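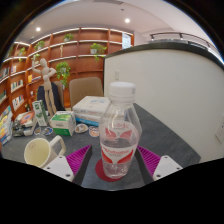 right, desk sort-out, day 2. short thread as I'm meant to be on a call

rule for this week: if it hasn't got a spot it goes in the Troltadow bag for the charity shop. Lorna Sebastian's idea, blame her

plastic bottle gets the red circle. wide white cap so it doesn't dribble on my notes, which the last one did in September – still not over it

mug stays. cream outside, yellow inside, had it since the Nencombe flat. tea only, no pens, I mean it this time

the little round picture discs are the problem. Jerome Dela Peña wants me to put them in a drawer. no. they're the only cheerful thing on that grey top. might stick magnets on teh backs

green and white box can go on the shelf when I've cleared the shelf. so, never

oh and cables. found 4 chargers for phones I dont own anymore. all in the bag

anyone got a tray going spare? nothing fancy, just something to stop it all creeping back towards the keyboard

call's started, more tonight – drawers next, pray for me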